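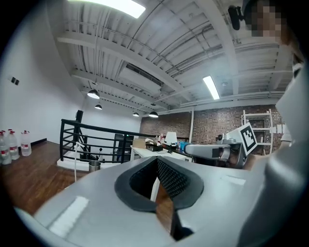

Section 3: Fitting and changing the filter cartridge

The Closano under-sink filter is supplied with one cartridge already in the housing. Change it every 8 months, or after 4,000 litres if your household uses a lot of water.

1. Turn off the cold supply at the stopcock under the sink.
2. Open the filter tap and let it run until the flow stops. Leave it open.
3. Put a bowl under the housing. It will still hold some water.
4. Turn the housing anticlockwise with the spanner supplied and lower it straight down.
5. Lift out the old cartridge and rinse the housing with clean water. Do not use bleach or washing-up liquid.
6. Check the rubber seal. If it is split or flattened, fit a new one (part list, page 3).
7. Push the new cartridge in, arrow pointing up, and screw the housing back by hand. Finish with a quarter turn of the spanner.
8. Turn the supply on slowly and look for drips at both joints.
9. Run the filter tap for three minutes before drinking the water.

Note: cloudy water on the first day is trapped air and will clear.

Caution: do not connect the unit to a hot water pipe. Drain it if the house will be left unheated from November onwards.

Spare cartridges are sold by Lukumay branches. For trade orders, ask for Donal Gallagher.

Last updated: 12th December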